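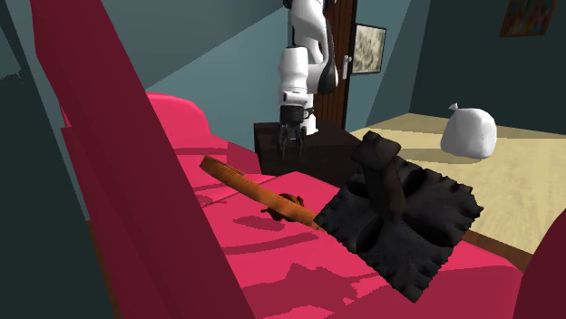
Oiling a second-hand cabinet that smells of smoke
I bought a cabinet from a man in Trurnum in January and the smell of cigarettes inside is very strong. It is solid wood, I believe pine, with an old varnish outside and nothing inside. The colour is almost the same as in the picture, a very dark brown, nearly black, so I am afraid of making light spots. I have washed it two times with water and a little soap and left the doors open for 24 hours. After one day with closed doors the smell was back. Can I seal the inside with oil, or must I use something else? I would like to keep table linen in it.
Sreekumar Thampi

Please do not use oil for this. Oil goes into the wood but it does not close it, and in a cupboard the oil itself can smell for months. I had the same problem with a chest of drawers. I sanded the inside lightly, wiped off the dust, and gave it 2 thin coats of clear shellac. Let the first coat dry well before the second. Do also the back panel and the underside of the shelves, many people forget these. Try first on a hidden place, as shellac makes raw wood a bit more yellow. 500 ml was enough for me and I have still some left.
Hjørdis Viklund

Put a bowl of coffee inside, it works for everything.
Vidar Amundsen

I tried the coffee and then I had a cupboard which smelled of coffee and smoke. Shellac is right. Before it, wash once more with white vinegar and water, half of each, and keep it away from the varnish outside.
Tyra Fjeld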